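3.2 Table settings and the clearing task

The second part of the study looked at what happens to small tableware at the end of a meal. Large items such as plates and serving dishes have been covered well in earlier work on shared kitchens, and the findings from our first part agree with it: people stack them, carry them and put them down near the sink. Small items are less predictable. Spoons, chopsticks, rests and sauce dishes are moved more often than large ones, and they are more often left behind.

We used four kinds of setting, named after the canteens where we first recorded them. Hevia and Markari are both Western settings with a knife, a fork and a flat plate. Zapata is a mixed setting with a deep plate and a spoon. Clorker is the one discussed in this section. It consists of a bowl on a wide saucer, a short spoon and a pair of chopsticks, with a rectangular tray placed to the right for the pieces that are to be cleared. The table is white in all four settings, and the tray stays on the same side throughout.

A session began with all pieces in their starting places. The person clearing was told which pieces belonged on the tray and was free to choose the order. Pieces could be moved one at a time or together. We did not set a time limit, and we did not correct anyone who put a piece down at an odd angle, as long as it lay inside the raised rim of the tray. A session ended when the person said it was finished. In the Clorker setting we recorded 145 sessions, of which 29 were left out of the analysis because a piece had been missing from the table at the start.

The chopsticks were the most useful pieces for our purpose. They are long and thin, they roll, and they are easily laid across other things. A pair is also normally treated as a single object, so any moment when the two sticks are in different places tells us something about how the work was divided up. We call this state a split pair. Figure 2 gives a case from the Clorker setting, with one chopstick in the tray and the other at the saucer. 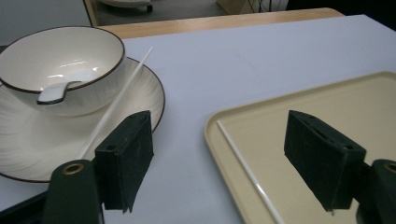
Figure 2. A split pair in the Clorker setting. One white chopstick lies inside the cream-coloured tray, along its left side. The second leans diagonally across the dark-rimmed saucer. The spoon is in the bowl.

3.3 Coding of positions

Each piece was given one of three position codes: setting, tray or between. A piece was coded as setting when it was on or in the bowl or saucer, or touching either of them. It was coded as tray when its whole visible length was inside the rim. Everything else was coded as between, including pieces lying on the bare table and pieces resting over the edge of the tray.

The rule about touching was added after a first round of coding. Two coders had disagreed mainly over chopsticks that lay across the saucer with one end well past its rim. One had treated these as between and the other as setting. Under the final rule they are all setting, and the disagreement mostly went away. A stick that leans on the saucer is treated in the same way as one that lies flat on it.

The spoon needed a rule of its own. It is small enough to sit fully inside the bowl, and a person may well carry bowl and spoon together. We therefore coded the spoon separately from the bowl at all times, even when the two had the same position code. The saucer and bowl were also coded separately.

Angle was noted only for pieces on the tray. We used two values, along and across, measured against the nearest long side. A stick that ran parallel to that side, or close to it, was coded as along. We had planned a finer scale, but it was dropped in June when it became clear that the coders could not apply it in the same way from one session to the next. The same two values were then used to recode the earlier sessions in the other three settings.

Split pairs were marked whenever the two chopsticks had different codes, however briefly. We did not try to judge whether a split was intended. The order in which the two sticks reached the tray was not kept, as they are the same colour and cannot be told apart once both have been moved.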